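Why Grippers Drop Things: The Case of the Slipping Cloth

Filed under: Machines, ages 9 to 12
Text by Magdalini Kourkoulas for Warnivier

A gripper is the part of a robot that does the job of a hand. Most grippers have two fingers. A motor pulls the fingers together, and they press on an object from both sides. The press is called grip force. When the object tries to slide, the rubbing between it and the fingers holds it back. That rubbing is called friction.

A box is easy to grip because it keeps its shape. Cloth bends, folds and stretches. When two grippers hold the same piece of cloth, each one also pulls against the other. The pull along the cloth is called tension.

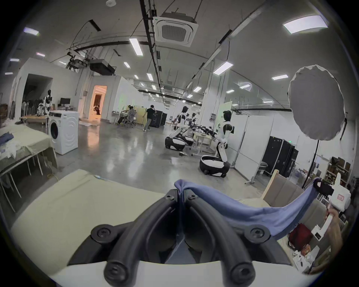

At the Plosenwood workshop, a robot named Holovko had the job of folding towels. It had two arms and one gripper on each arm. The setting for grip force was 20 newtons. A newton is a unit for measuring a push or a pull. For the first 15 towels there was no fault. On the next towel, the left gripper lost its corner.

The slip was a small fault. A second fault made it worse. Holovko's computer did not know that the corner was gone. It had a sensor that measured how far apart the fingers were, but thin cloth and no cloth gave almost the same reading. The computer went on with its plan, and the left arm swung up fast with nothing in it. It hit a lamp stand. The lamp fell over, and a worker pressed the red emergency stop button. No one was hurt.

The workers then looked for the cause. They found lint on the finger pads. Lint is the fuzz that comes off cloth. It filled the small grooves in the rubber and lowered the friction. The grip force had stayed the same, but the same force now held less.

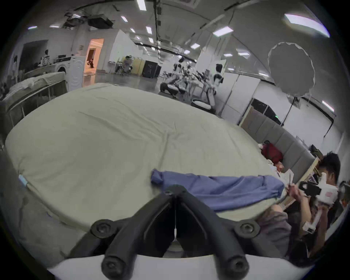 Three changes were made. The pads are now wiped after every 15 towels. The grip force was raised to 28 newtons. A force sensor was added to each wrist, so that the computer can feel the pull of the cloth. If the pull suddenly drops to zero, both arms stop.

The workers also moved the lamp out of reach of the arms. The space that a robot arm can reach is called its work envelope. People and loose objects should stay outside it while the arm is moving.

Try it yourself: Hold one corner of a dry towel between your thumb and one finger. Ask a friend to pull gently on the other end. Now dust your fingertips with a little flour and try again with the same squeeze. Write down which try slipped first.

Words to know
Friction: rubbing that resists sliding
Sensor: a part that measures something
Tension: a pull along a cloth or rope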